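Skip to content
Home About Kitchen Gadgets Archive
Search this blog Go

So can a robot do my dishes yet?

I've been asking this since I moved into the Orken Street place and lost my dishwasher. My latest rabbit hole is kitchen robots, and I stayed up until 2 a.m. reading a long thread about Cusomis, a helper that's supposed to clear a counter after dinner. One owner logged 71 tries at putting away leftovers and counted 40 he'd call good. I'm kind of impressed? My own kids would score lower!

But think about what clearing up after supper involves. You've got a heavy pan, a bowl you can't tip, and some flimsy tray that bends the second you pick it up wrong. I grab all that without thinking -- a machine has to work out every grip. That's why so much of the practice happens in simulation first, on pretend counters where a dropped bowl costs nothing.
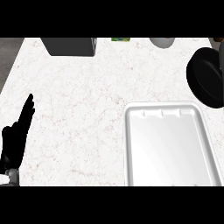 Foam trays are the ones I'd worry about. Squeeze too hard and they crack, too soft and they slide right back out of your fingers (ask me about the lasagna). Skitska wants $539 just for a gripper kit, and that's before you own an arm to put it on. For that money I'll keep my sponge and a podcast -- but ask me again in May.

Contact | © Ó Conaill Kitchen Notes | Back to top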